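Search this site Search Go

Walking to School in Birnley: What We Found Out
Term project report, Geography and Community Studies

When our group first sat down in September to choose a topic, we had a long list of ideas and most of them were far too big. We settled on walking to school, partly because every one of us had an opinion on it and partly because Birnley has changed so much since our parents were kids. The old neighbourhood around Chevalier Street used to have two corner shops and a footpath that went straight through to the school gate. The footpath is fenced off now, and the long way round follows Binden Road, where the trucks are.

We wanted to know how many students still walk, what puts the others off, and whether a few small changes might help. We handed out a survey to three classes and kept a travel diary ourselves for 22 school days, writing down the weather, the time we left home and how we felt when we got there (mostly puffed, if we're being fair to the hill). Footwear came up more than we had expected, along with heavy bags and wet socks, so it got its own section in the survey.

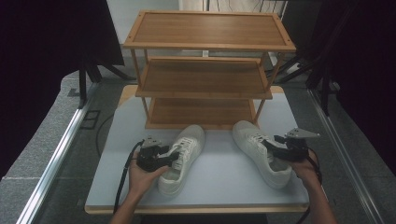

Romana Murín wrote on her survey form that she would walk every day if the crossing at Binden Road had a proper light, and that no pair of shoes in the world was going to fix four lanes of traffic at 8:15 in the morning. Quite a few of the other forms made the same point in fewer words, and we ended up moving the crossing to the top of our list of findings.

Of the students who lived close enough to walk, 19 told us they were driven on most days. The reasons overlapped a lot. Parents were already going that way for work, or there was a younger brother or sister to drop off, or it looked like rain. Only 9 of them said they disliked walking itself, and we found that encouraging — it suggests there are people who could be won over.

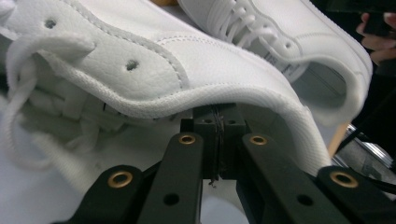
Our diaries told a similar story on a smaller scale. Győző Bognár had the longest trip, 3,000 metres each way by the route along the creek, and he wrote the cheeriest entries of anyone. He saw the same grey heron most mornings and got to know the lady at the Lurkavo bakery, who started asking how the project was going. The rest of us, on the shorter but noisier Binden Road side, mostly wrote about waiting to cross.

We would like the council to look at two things: a signal at the crossing, and reopening the Chevalier Street path during school hours. We have drafted a letter, and our teacher has kindly offered to check the spelling before it goes off.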